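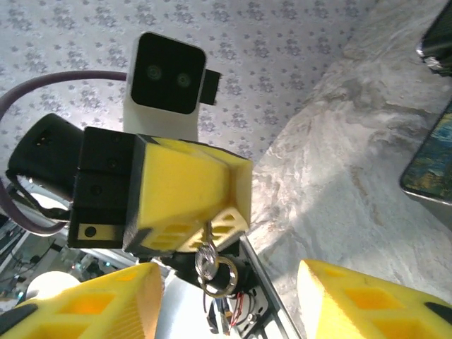
Fig. 4: Gripper with camera housing and purple cable, seen from below.

4.3 Checking the gripper and the camera cable

This check is for the Prillis two-arm cell with yellow fingers. Do it before the first start, after every change of fingers, and again after each 700 cycles. It takes roughly 6 minutes per arm.

CAUTION: Switch the motor power off at the Jitex supply before you put your hand between the fingers. The arm can sink slowly when it has no power — support it with your other hand.

1. Move the arm to the service pose (programme 57). In this pose the gripper hangs down and you can reach the cable from the side.

2. Follow the purple cable with your finger along its whole length. It must make a wide curve past the motor housing and must not be pulled tight in any position of the joint.

3. Look at the two lenses of the camera. Clean them only with a dry lens cloth. Do not use alcohol, it leaves marks on the glass.

4. Press each yellow finger lightly from the side. The finger should bend and come back by itself. If a bar between two openings is torn, change the finger (order no. 1391, from Butt).

5. Check that the screws of the black mounting plate are tight. Turn them by hand only, with the short key from the tool bag.

Note: The fingers become softer in a warm room. This is normal and you do not need to adjust the closing force.

6. Switch the motor power on and wait until the green light on the motor housing stays on. If it blinks, go to section 7.

7. Put the small test pieces on the table, within reach of the gripper. Leave a space between them, so that the fingers can go down around one piece without touching the other. Start the approach at slow speed and keep one hand on the stop button.

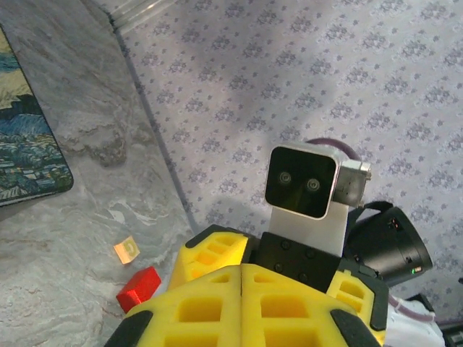 8. Stop the approach before the fingers touch the table. Compare the camera picture with the real position of the pieces. When the difference is more than the width of one finger edge, repeat the calibration from section 4.1.

9. Write the result in the service book. For cells which were delivered from Darkedau before June, write also the number of the camera housing.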